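Budget thread! We finally sat down this morning to plan next year's hand money at Brollitport and I have so many thoughts (1/6)

The arm was the easy bit. What we got wrong in February was the small stuff: fingertips, rubber pads, sleeves, cables. We'd put 2 spare sleeves on the sheet and called it done. Oh dear (2/6)

So I've gone through every order and given wear parts their own line. 47 orders! Most of them tiny, most of them paid for in a hurry with next-day delivery on top (3/6)
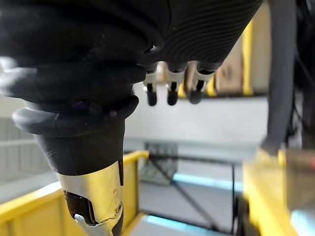
Delivery alone came to £314, and I'd much sooner spend that on a full spare set of tips. Evaristo Sartori agrees, and he signs things off, so hooray (4/6)

Still torn between Marchetti and Culov for the next hand. Marchetti quotes 53 days, Culov won't give a date yet but sells every finger separately, and I love that. Asking both for a parts price list before we talk about the hand itself (5/6)

If you buy for a small robot lab, do you lease or own? Trusten have offered us a lease and I'd really like to hear from anyone who's tried one (6/6)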